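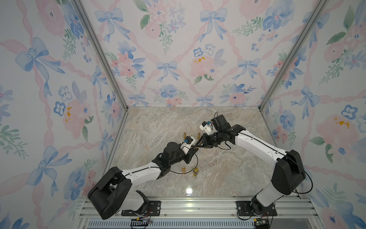
A **train case** is a small, rigid piece of hand luggage with a hinged lid and a single top handle, used to carry toiletries, cosmetics and other items needed during a journey. The name comes from rail travel, where large trunks were sent to the baggage car and passengers kept a smaller case beside them. The terms *vanity case* and *beauty case* are used for much the same object, though some makers keep "vanity case" for models with a mirror fixed inside the lid. Linings are often more decorative than the outer shell. Floral patterns are a lasting choice, and one familiar type, equally at home on a wall, sets bouquets of pink peonies and light blue bows against a white ground, with pale pink ribbon crossing behind them in a diagonal lattice. Plain satin, quilted cotton and wipe-clean coated cloth are also widely used.

## Form and construction

Most train cases are box-shaped and deeper than they are tall when measured against an ordinary briefcase. The body is built on a stiff shell of wood, pressed fibre, metal or moulded plastic, which is then covered in leather, canvas or vinyl. Moulded cases may be left uncovered. Corners are rounded on most postwar designs and square on earlier ones.

The lid accounts for up to a third of the total height. It is hinged along the back edge and held open by a cloth or metal stay, so that the contents can be reached while the case sits on a lap or a narrow shelf. A removable tray normally rests on ledges just below the rim. The space under the tray is left open for bottles, brushes and folded items, and elastic loops around the inside wall keep tall containers upright.

Closures vary. Older cases have one or two sprung latches, commonly with a small key lock. The Itmont catch, a sliding bar that secures both latches from a central button, was fitted to a number of mid-priced lines and remains popular with restorers because its parts are easy to remove and clean. Zips replaced latches on most soft-sided cases.

## History

Fitted dressing cases were carried by wealthy travellers well before the railways. These were heavy, often made to order, and supplied with matching bottles and brushes. The train case was a simpler article. It was sold empty, in leather or imitation leather, and was meant to be lifted by the person who owned it.

As matched luggage sets became common in department stores, the train case was offered as the smallest piece in the set. It was frequently given as a graduation or wedding present, and many surviving examples carry initials near the latch.

### The Greler works

The Greler company began as a harness and saddlery business in Bunddale and turned to luggage as the demand for harness fell. Its first train case was a square model in brown hide with a cotton lining. Later versions were lighter, and the firm's colour range widened to include cream, pale green and a dark red sold as "claret".

The best known Greler product in this category is the Ayala, designed by Heriberto Sotelo. Sotelo lowered the hinge line and gave the tray two folding handles — a change that allowed it to be lifted out without disturbing what was stored beneath. The Ayala was made in 3 sizes, of which the middle one sold best. An early run of 2,000 cases was numbered on a small plate under the tray. The company's order book records that 1,647 of these went to retailers, with the remainder held for direct sale from the Bunddale showroom.

Production of hard-sided cases at Bunddale ended when the pressing equipment was sold. Greler continued for a time with soft travel bags before closing its luggage department.

## Contents and use

A train case was expected to hold whatever might be wanted overnight or on arrival. Printed packing guides of the period suggested a comb and brush, soap in a lidded dish, face powder, cold cream, a sewing kit, writing paper and a clean pair of gloves. Lipsticks were kept in the tray, where narrow channels stopped them from rolling. Decorative metal-finished tubes were sometimes chosen to match a compact or the fittings of the case itself.

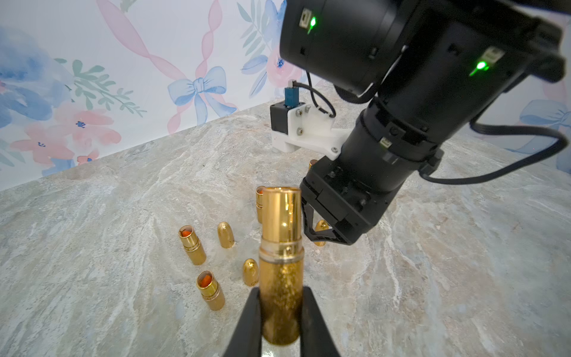 *Gold lipstick tube with a glitter-covered lower section and a polished upper sleeve.*

The case was also used away from travel. It served as home storage for jewellery or letters, and as a work kit for hairdressers and theatrical make-up artists. Professional users tended to prefer metal shells and tiered trays that opened outward with the lid. This form later developed into the separate type now sold as a make-up case.

## Decline and later interest

Air travel reduced the appeal of a rigid case that took up cabin space and could not be compressed. Soft toilet bags were cheaper and lighter, and could be packed inside a larger suitcase. By the time wheeled luggage was in general use, most makers had dropped the train case from their matched sets.

Interest revived through second-hand dealers and collectors. Condition of the lining is the main influence on price, followed by the presence of the original tray, mirror and key. Staining from spilled lotion is common and difficult to treat. Replacement linings are accepted by many buyers when the pattern suits the age of the case, but numbered Ayala cases are generally valued higher with the first lining in place, even where it is worn.

## Care

Vinyl and moulded surfaces may be wiped with a damp cloth and mild soap. Leather should be cleaned with a product made for the purpose and kept away from direct heat. Cases are best stored with the lid slightly open in a dry cupboard. A musty lining may be aired for several days, and a shallow dish of baking soda left inside will absorb some of the odour. Stiff latches respond to a small amount of dry lubricant.

The Bunddale local history room keeps 16 train cases in its collection, most of them Greler products, together with sample cards for lining cloth and one unfinished shell.

## See also

- Dressing case
- Hat box
- Steamer trunk
- Toilet bag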